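Subject: Re: [tolness-tables] Green case with the two round recesses
From: Lucyna Czerwiński
Date: 11/18/24

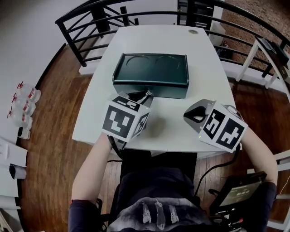

Keith, I have one of the Urketti cases too, and I think you should keep yours. The lid is the reason to. Mine had been stored under a pile of books since July, and the top had a bow in it that I could see from across the room. I put it on a flat table with nothing on it and left the lid alone for 2 weeks. It came most of the way back. The dark green one on the white table still has a slight curl at the front edge, with the long side toward you, and mine looks much the same there. It doesn't stop the lid from closing. The two round recesses side by side on top are still clear, so I wouldn't press the lid any harder than its own weight.

Keith Yeoman wrote:
> I picked up a green case at the Virnurley swap for 35 dollars.
> The front edge of the lid curls up a little. Is this something
> that can be fixed, or should I pass it on? Also, does anyone
> know what the two circles on top are meant for? Ngaio says
> coasters. I have my doubts.

On the circles, I don't have a firm answer. Tahira Bangash sets her tea glasses in hers and they sit fine, but that doesn't prove they were made for it. I keep dice in one and spare counters in the other.

A few things I would do:

Wipe the top with a cloth that is barely damp, and dry it right away. No spray cleaner -- I dulled a patch on mine that way.

Keep it off the radiator and out of the window.

If you want to try weights, put a sheet of plain paper down first and stay off the rings. Check it every evening.

I wouldn't use glue on the edge. Zeeshan tried it on his and the lid now sticks on one side.

If you still want to pass it on after that, let me know before you post it to the whole list. Hayat is looking for a second one.

Lucyna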